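Brallden推出家用餐桌纺织品租赁服务，2月起接受预订

家居用品公司Brallden宣布，旗下餐桌纺织品租赁服务“Stedix”将于2月开放预订。首批上线的桌布、餐巾和桌旗合计1526件，面向家庭聚餐、儿童生日会和小型茶会，最短租期为8天。

该服务此前在Furtună社区试运行，共有200户家庭参加。试运行期间，租用最多的是中号桌布，其次是成套餐巾。多数家庭在节假日前下单，用完后交回社区内的收件点。

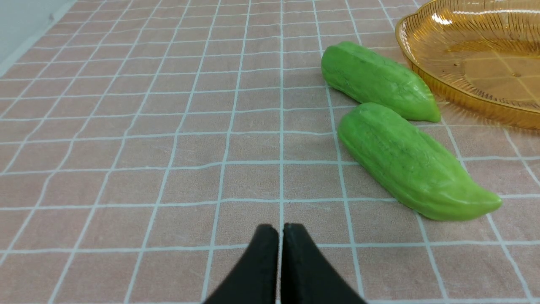 Stedix的租金按件计算，包含一次专业清洗，用户归还前不需要自行洗涤。普通茶渍、油渍和果汁渍不另外收费，烧焦或剪破的织物按折旧后的价格赔偿。首批花色以素色和简单几何图案为主，粉色底配白色细线方格的一类适合下午茶和儿童餐桌。绒感面料的桌布容易留下折痕，也会沾上细小的线头，使用前可用手抚平，再用粘毛滚筒轻轻带过，不建议高温熨烫。

清洗和仓储由合作方Zedholm负责。每件织物归还后先登记，再按面料分类洗涤、烘干和检查。同一件织物最多出租15次，之后退出租赁，状态较好的折价出售，其余送去回收纤维。 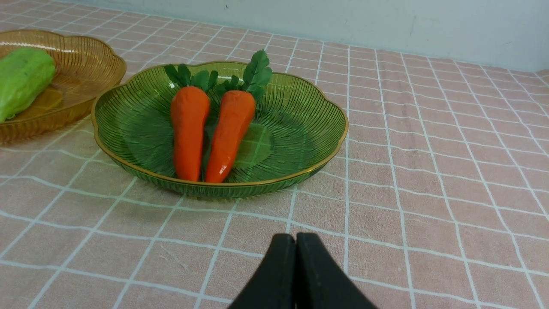 订单可以中途延长租期吗？

可以在到期前一天的18:00之前通过订单页面申请，延长部分按天计费。如果该件织物已被其他用户预订，系统会提供相近尺寸的替换款。

服务初期仅覆盖Furtună及周边街区，配送和取件均在上午进行。其他地区的开放时间将另行公布。

关于Brallden

Brallden从事家用纺织品和餐桌用品的设计与销售，产品包括桌布、围裙、隔热垫和厨房毛巾。Stedix是公司首个租赁项目。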